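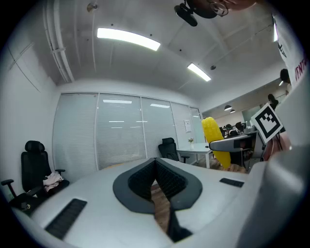 How to Clean a Small Office Floor Without Leaving Streaks

I love this job! A tired office floor can look so much better after one good cleaning, and you don't need fancy gear – just a soft broom, a flat mop, two buckets and a cleaner that's made for your type of floor.

Step 1. Get the grit up first

Roll the chairs out into the hall and sweep from the far corner to the door. Go along the baseboards with a vacuum brush too (you'd be amazed what collects there). Grit does most of the scratching, so take your time.

Step 2. Mix a weak bucket

I used to pour in a big splash of cleaner and then wonder why the floor looked cloudy. Now I follow the label and use the smaller amount it gives. Fill the second bucket with plain water for rinsing the mop.

Step 3. Mop in strips

Wring the mop until it stops dripping, then work along the length of the planks, 3 or 4 feet at a time. Rinse often! When the rinse water turns gray, dump it and start fresh. At our Omamville office I change it 3 times, more in March when everybody tracks in road salt.

Step 4. Buff it

Go over each strip with a dry microfiber cloth wrapped around the mop head. It takes a few extra minutes and makes the biggest difference of all.

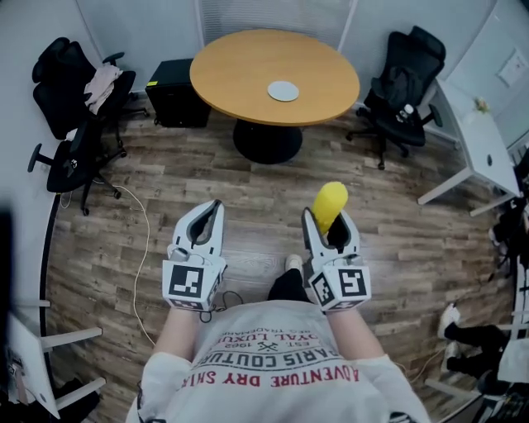

Faizal Tarigan: Great tips, the weak mix fixed my cloudy patches. One thing to add – check the chair wheels before you roll them back in. Mine were packed with hair and grit, and they put fresh marks on the floor the same afternoon.

Yes, do the wheels! An old toothbrush gets most of it out, and a seam ripper is great for the hair wound around the axle.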